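Kabbaj hand grippers, reviewed after a winter on the packing bench
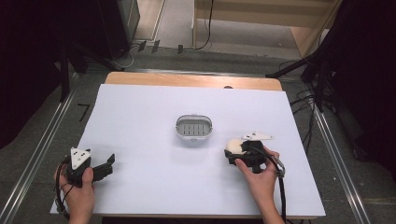
We bought two pairs of these in February for the sample room at Kidcombe, where we put together bath and kitchen sets for small retailers. Management wanted to automate the fiddly part of the job, placing soft items and lids, and the plan was to have our own people teach it. You hold one gripper in each hand, do the task the way you would at the bench, and the tracking plates record how the grippers move. Later an arm with the same fingers is supposed to copy you.

I run the day shift and I've used them more than anyone except Maksym Ostapchuk, so this is mostly our opinion.

The grip is good. The handle suits a medium hand. Pouran Mohammadi has small hands and has to shift her hold to close the jaws fully, and after an hour her thumb hurts. A second handle size would fix that. Kabbaj doesn't sell one.

Soft things are easy to pick up. Hard, smooth lids slip if you take them near the tips. You learn to approach flat and slow, and it took me most of a week to stop rushing.

The cables are the weak point. One comes off each gripper and they drag on your wrists when you reach across. We tried the Castach pair before these and they were wireless but heavier, and the battery went in the middle of a run twice. I'd still take the Kabbaj. Clip the cables to your sleeve.

The software is fine. It threw out 37 of our first 400 recordings, mostly for a plate turned too far from the camera. It tells you right after the take, so you just do it over.

Now the part the brochure skips. A set that takes a packer 14 seconds by hand takes nearly twice that with grippers. Anyone recording is off the line, and for the first two weeks our output dropped and people were annoyed about it. We had to get the daily target changed in writing. Do that before you start.

People also asked what happens to their jobs when the arm works. Fair question. So far the arm does the night refill and two packers moved to inspection at the same pay. Pouran likes it better. Maksym says he misses the bench and comes back on Thursday afternoons. I can't say what next year looks like.

Price was $515 a pair, without stands. Support answered by email the same day both times I wrote.

Four out of five. I'd buy them again with a smaller handle.

12 shares | 3 comments
Contact Anen Bench Reviews | Copyright Anen | Back to top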